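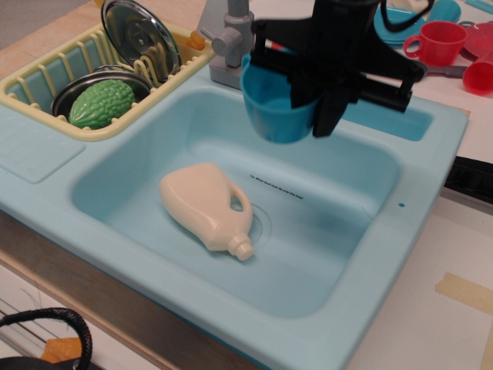

グリッパの指先はどのくらいの間隔で点検すればいいですか?

200サイクルごと、あとは金曜の終業前に必ず一回。指の付け根のネジ、ケーブルの取り回し、原点の順で見てください。

で、流し台セルの近況です。走り書きですみません。

2月に入ってから原点ずれが続いてました。犯人は付け根のネジ。207サイクル目で片側だけ緩み。増し締めして原点取り直し、以後は問題なし。トルク値はRedariの手順書19ページ、古い版は数字が違うので使わなないこと。

コップは青系のを蛇口のところへ持っていく動作で調整中。おもちゃの流し台は軽いので、ぶつけるとすぐ動きます。動いたら位置合わせからやり直し。テープは勝手にはがさない!
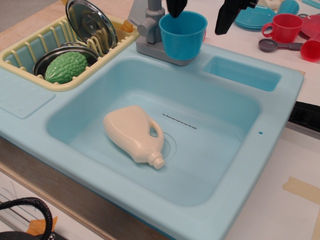 速度は上限の38%のまま。上げたい人はまずMireille Chidiacさんに相談を。Kimaroの設定ファイルは共有フォルダに置いてあります、上書き禁止、コピーして使ってくだい。

交換用の指パッドは残り一組。Saridusに追加発注済み、納期まだ返事なし。届くまでは今のパッドを拭いて使います。アルコールは少なめで。

点検表は棚の横。記入は鉛筆でもOK、空欄はだめ。次号は配線のまとめ方を少し。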